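Filed under: Robot Cells / Upkeep
4 min read

# Preltau tabletop cell: setup and maintenance card

Covers one arm, one two-finger gripper, one white table and the small props it picks up. Read it before touching the offsets. The vendor's quick start says the cell is ready out of the box, and I have yet to see evidence for that.

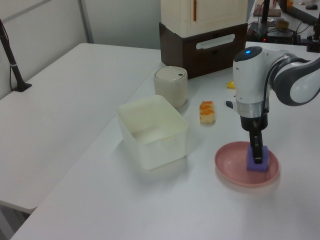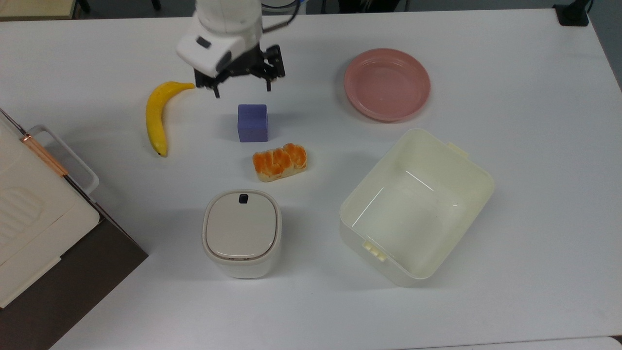
## What this card is for

Kistetton sells the Preltau kit as "low maintenance". I would treat that as a marketing term. The arm itself has given us little trouble. The gripper, its cable and the table are where the hours go, and those are the parts the manual covers in a page and a half.

The notes come from 31 shifts on a single cell. That is a thin base for any general claim, so please don't quote them as one.

## Setup

1. Bolt down the arm base and leave it overnight. Check the bolts again in the morning before calibrating.
2. Level the table to the arm, in that order. The Kistetton guide has it the other way round and we lost two days to it.
3. Route the gripper cable with slack at the wrist. Turn the wrist through its full range by hand, power off, and watch for the cable pulling tight.
4. Run `vovlow home`, then `vovlow touch --points 19`. The default is five points. Five gave us a plane that looked fine in the middle of the table and was wrong at the corners.
5. Save the result under a new name. Vovlow overwrites the old calibration without asking.

## Props

Soft, light items only. Use the set in the prop list and put back what you take out. Swapping one soft piece for a slightly stiffer one changes the grip reading enough to look like a fault, and we chased that "fault" for most of October.

Shallow dishes need their own approach height. If you teach a pick on bare table and replay it over a rim, the fingers may land on the rim.

## Routine checks

- Every shift: wipe the fingers, open and close ten times, listen.
- Every 3000 grips: take the fingers off, clean the slides, refit, repeat the touch routine. The interval is the vendor's. I can't find any reasoning behind it and suspect it is just a round number.
- After any bump, however small: repeat the touch routine. The log will say the arm is fine. The log only knows about the joints.

## Known problems

**Grip reported, nothing held.** Success is judged from finger position alone. On thin or squashy props it is often wrong. When we checked by eye, 87 percent of reported grips were real. The dashboard said 100.

**Slow drift in height.** Cause unknown. Idahosa support blamed room temperature, then the table, then us. Repeating the touch routine clears it for a while – that is a workaround, and I'd rather it stayed labeled as one.

**Cable error on wrist turn.** Reseat the connector first. If it comes back, replace the cable. Tape hides the symptom and makes the next failure harder to find.

## Not covered

Speed tuning, lighting, anything with a second arm. The "self-check" in Vovlow is also left out. It passed on a day when one finger was fitted backward, so I stopped running it.

## Changes to this card

Add a line to `CHANGES.txt` with the calibration file name and what you saw. "Works now" is not an entry.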